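Olgate Community Board > Home Office > Old desktop: fix or replace?

skokov_h
Posted 7:41 pm
Good evening all. My mother's old tower became very slow in November. The shop on Halier Street asked 60 dollars only to look inside, and they recommend a new one. She uses it for e-mail, her choir sheets and the family photos. I would prefer to repair it — is this foolish?

macantsaoi
Not foolish. More memory and a fresh drive will cost you less than a good pair of shoes. Before you buy, check which type of memory the board accepts.

grey_kettle
I disagree. You put money in an old machine, then the power supply dies in winter and you pay again. Buy a refurbished one with warranty.

skokov_h
Thank you both. I had never seen one open before. 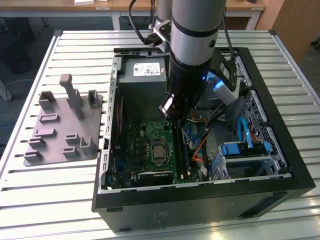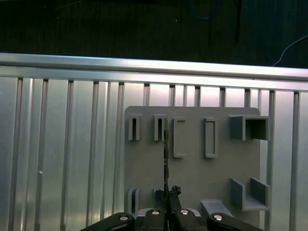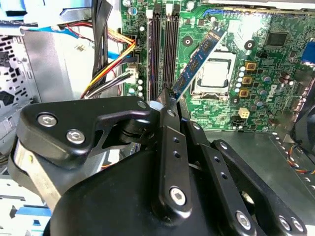
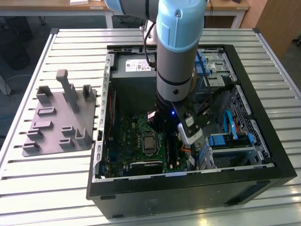
The photos are my bigger worry. She has 2188 of them in one folder and there is no second copy. Her cousin Saoirse Coughlan says to put everything on an external drive first and only then to discuss screws.

macantsaoi
Saoirse is right. Copy first, then open some of the files on another computer to check them. I lost a whole summer of pictures once because I trusted the progress bar.

grey_kettle
On this we agree. But I still would not spend on the old one. What does it run?

skokov_h
I must look when I visit her. The sticker is under a calendar and she does not like when I move the calendar.

macantsaoi
Write down the model number too, and the colour of the drive cable if you can see it.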